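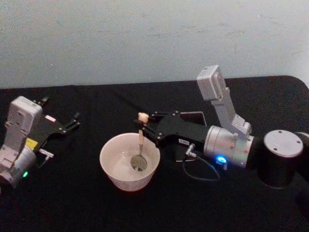

Chapter 6
Water in the Kitchen

Most of what happens in cooking happens in water. Rice swells in it, salt disappears into it, and a soup is mostly made of it. This chapter looks at three properties of water that matter to a cook: how it dissolves things, how it carries heat, and how it leaves food as steam.

Before you begin, review the section on measuring in Chapter 1. You will need a spoon, a bowl and a kitchen scale for the first activity.

6.1 Dissolving

A water molecule has a slight positive charge on one side and a slight negative charge on the other. Table salt is built from charged particles, so water pulls it apart easily. Oil has no such charge to grip, and it floats.

Sugar also dissolves well, and more of it will dissolve as the water gets warmer. Syrup makers depend on this. At the Lò candy works in Ultdale, Trinh Nông heats each batch of syrup for 13 minutes before testing it — a step she has timed the same way since she started there.
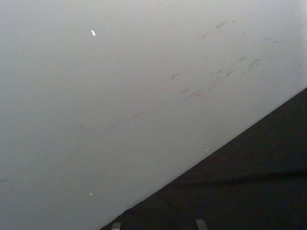
6.2 Carrying Heat

Water takes a long time to warm up and a long time to cool down. A pot holding 935 grams of water needs far more energy to warm by one degree than the same weight of oil does.

Plain water at sea level boils at 212 degrees Fahrenheit. Turning up the burner makes it boil harder — it does not make it hotter.

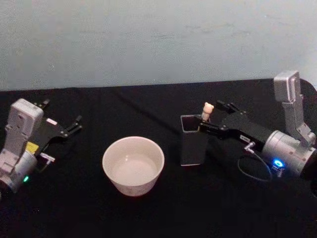 At higher elevations the boiling point drops, and beans and potatoes take longer to soften. Problem 7 at the end of the chapter asks you to adjust a recipe for a mountain town.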